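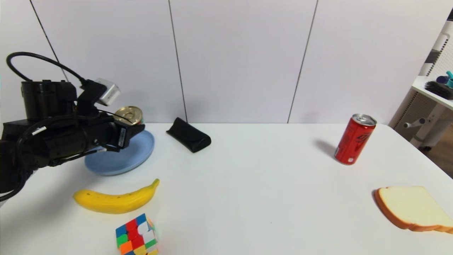

4.2 Tisch abräumen und abwischen (weiße Platte)

Gilt für alle Arbeitstische im Raum 421. Bei Fragen: Tahmineh Pakzad, Durchwahl 30.

1. Lebensmittel zuerst. Banane in die Obstschale, Dosen mit Deckel nach oben ins Regal. Angebrochenes nicht stehen lassen.

2. Teller leer? Dann in die Spüle. Flache Teller mit Rand nie über die Kante schieben - anheben.

3. Persönliches einsammeln: Brillenetui, Schlüssel, Stifte. Kommt alles in die Fundkiste an der Tür. Etui vorher zumachen.

4. Zauberwürfel und anderes Kleinzeug in die Schublade. Muss nicht gelöst sein.

5. Platte abwischen. Feuchtes Tuch, milder Reiniger (Fidunon, 7 ml auf einen Liter). Von hinten nach vorne.

6. Trocken nachwischen, sonst gibts Streifen.

Hinweis: Bananen nicht unter Dosen oder Teller legen, Druckstellen. Braune Punkte auf der Schale sind ok, kann man noch essen.

ACHTUNG: Keine Scheuermilch! Die weiße Oberfläche wird sofort matt - bleibt auch so.

ACHTUNG: Dosen nicht ziehen, der Bodenrand zerkratzt die Plate.

Zum Schluss in der Liste abhaken, Kürzel reicht. Neue Tücher bei Nnamdi Dauda, Bestellnr. 1044.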